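Two arms on one table: news from the Fevwood workshop

In August the Corkari bench was still one arm and a lot of good will. Now there are two, and many members ask me how far we are, so I write it down for everybody.

The first thing we learned is that the tabletop matters more than the software. Our old top was too thin. When one arm made a fast move and stopped, the whole table answered, and the other arm lost its position by a few millimeters. The new top is made of wood strips glued side by side, and it is much more stiff. On it we screwed the black metal rails, and the arms stand on the rails left and right so that they look at each other. One clamp is still in use at the left side. I would like to replace it with a proper bolt, but first I want to be sure that the position is the final one.

The second thing is the cables. We changed the path of the cables 3 times. If the cable is short, it pulls at the wrist when the arm reaches far. If it is long, it hangs down and comes into the way of the gripper. At the moment we leave a free arc over the upper link. It does not look elegant, but in the last 4 sessions no plug came out.

The exercise for this month is simple to explain: take a small thing from the table and put it in the teal bin. Each arm should take what is nearer to it, and they should not meet above the bin. This last part is the difficult one. Mereana Dunstan wrote a small program, called Nikzad, which gives the middle of the table to only one arm at a time. The other arm must wait. It is slow, almost too slow to watch, but we had no collision with it so far. 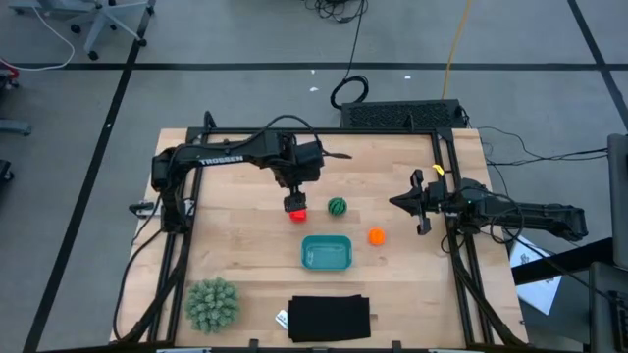 Mereana answered to my draft that slow is fine for now, and that she will not raise the speed before the stop button is mounted where both operators can reach it. She also asks that you save your settings under your own name, please, and leave the common file as it is.

Still open are the cover for the power supply and a better grip surface for the fingers. The rubber pads from Fammont are ordered. If you have experience with soft pads on round things, come by after 6 in the evening, the bench is at the back wall next to the drill press.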